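okay I said I'd write about the phone thing once I'd had some time with it, so this is me with a cup of tea at 5:40 in the morning, writing about the phone thing. Long one, sorry, get a blanket

Background for anyone new: back in February I noticed that I couldn't remember the last time I'd been bored. Like properly bored, staring at the ceiling of the dentist's office bored. I used to be GREAT at it. I was a kid who could look at a carpet for an hour

and I felt sort of scraped thin all the time. Not sad exactly. More like when you've had the radio on in another room all day and only notice when somebody turns it off

So I looked at my screen time (do not do this right before bed) and then I looked at how many times I'd picked the thing up in a week. 691. Six hundred and ninety-one! In one week! I don't do anything 691 times a week. I'm not sure I blink on purpose that much

My first idea was to be very strict. I deleted everything, bought a paper planner called a Monell with a nice green cover, and told my whole family I was a new person. I was a new person for four days

Then I put it all back on during a long wait at the pharmacy and felt so silly about it that I scrolled even more that night. I know some of you will recognize that particular evening

Second try was smaller and kind of dumb and it's the one that stuck. I bought a kitchen timer. The brand is Zutano, it's yellow, it ticks really loud. I set it for 9 minutes after breakfast and I sit on the back step with nothing in my hands. That's the whole plan

Why nine? Ten sounded like homework

The first week was awful, I'm not going to dress it up. I made grocery lists in my head. I replayed a conversation with my sister from years ago in which I was clearly right. I got up twice to check whether the timer was broken. It wasn't

Second week I started hearing things. Our neighbor's gate has a two-note squeak. There's a bird that does a sort of question and then never gets an answer. I'd lived here six years and could not have told you either of those

Third week I cried on the step, over nothing I could name, and then went in and made eggs. I'm leaving that in because when I read other people's versions of this they always skip from "it was hard" to "now I glow"

I do not glow. I did yell at the printer yesterday

But I've started writing things down again, which I haven't done since my kids were tiny. I found half a notebook in the hall closet and I'm going through it slowly. Mostly it's junk. One page just says "soup??" and I have no idea what I wanted from soup

A few people asked if I track it in an app. I tried one called Trulow for a bit and it was perfectly nice but it sent me little messages saying it missed me, and I already have a cat for that

so now I put a penny in a jar every morning I do it. The goal is 175 and then I'm taking myself on the train to Bárány for the weekend, by myself, with a novel and bad snacks. There's a guesthouse near the lake and I've been thinking about that lake for ages

My husband asked if he was invited. I said he could start his own jar. He has started his own jar – he is behind and I'm being very gracious about it

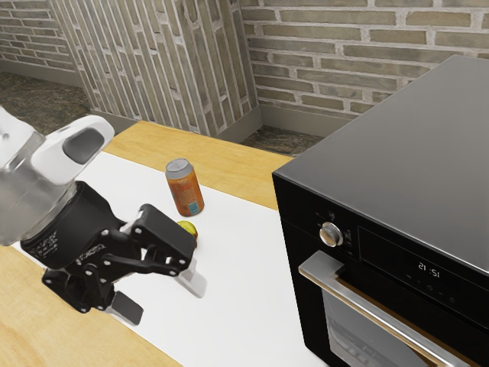

white arm, wooden countertop

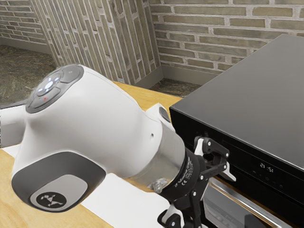
Anyway, the question I get the most is "but what do you DO with the thoughts." Nothing, really. I used to think every thought needed a reply, same as texts. Some of them can sit there unread. They seem fine with it

And I still use my phone! I'm on it right now! I'm typing this with my thumb while my tea goes cold. I moved the charger to the hallway and that's helped the mornings a lot, but I'm not going to live in a cave and churn butter

One thing I'd do differently: I would not announce it. When I told everyone about the big strict version I spent half my energy being watched (or feeling watched, they were all busy with their own lives). The step was a secret for the first few weeks and I think it needed to be

Someone is going to say they don't have nine minutes. I believe you. I had a stretch of years when I didn't have nine minutes either, and if a stranger had told me to go sit on a step I'd have thrown a sippy cup at her. Do two. Do it in the car before you go in. Or skip it and come back to it later, it'll keep

Also the notebook I ordered to replace the old one has 400 pages, I did not read the listing, it's the size of a loaf of bread. So if you need me I'll be filling that until I'm a grandmother

Kids are up, I can hear somebody looking for a shoe. I'll answer replies at lunch – and tell me what you can hear from your own back step, or fire escape or wherever, I'd love to know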